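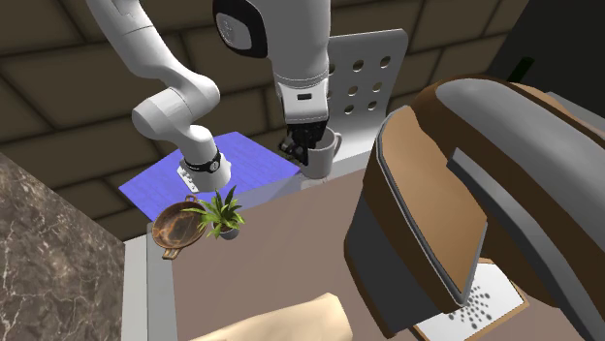

White robot arm over a kitchen counter. Computer rendering.

News > Books and Reading > Press Releases

Ranivell Press announces essay collection on the moral life of children's novels

September 27, 2019

Ranivell Press is pleased to announce the publication of The Borrowed Lantern, a collection of essays by Berenice Arriaga on the children's novel and the questions of conscience which it puts to the reader. The book will be available in December from independent bookshops and directly from the publisher.

In four long essays, Arriaga returns to the kind of stories which many of us have read before the age of 12 and never opened again. She asks why the orphan, the cruel guardian and the locked house are so often found together, and what a child learns from a hero who tells a lie for a good reason. The longest essay, "The Key Under the Mat", is devoted to characters who are neighbours of the villain and who prefer to see nothing.

"When I was reading these books to my daughter, I noticed that she was forgiving people whom I could not forgive," said Arriaga. "I wanted to know which of us was reading better. I have written 333 pages and I am still not certain, but I have changed my opinion about several aunts."

Arriaga was for many years a school librarian and began to write the essays as letters to colleagues. An early version of the second essay appeared in the literary quarterly Tronley and received the Alvarado Prize for short criticism. It has been revised for the book, with a new ending and some corrections which were kindly sent by readers of the magazine.

The collection was edited in collaboration with the Peller Reading Centre, whose archive of old school readers was open to the author during the whole period of her research. A selection of 70 titles from this archive is listed at the back of the book, with short notes by the author on where she first met each of them. The list is intended for parents and teachers, although Arriaga asks in her preface that it is not used as a programme of study.

The first printing is limited to 1000 copies, in paperback, with a cover in dark grey. An electronic edition is planned for next year – the date will be communicated separately.

A public reading with the author will be held at the Peller Reading Centre in December. Admission is free, but places should be reserved in advance by telephone or at the front desk. Children are welcome if they are accompanied by an adult.

Review copies can be requested from the press office. Please indicate the name of your publication and whether you prefer the printed book or the proofs as a file.

Filed under: Essays, Children's Literature, New Titles

Contact the press office | © 2019 Ranivell Press | Back to top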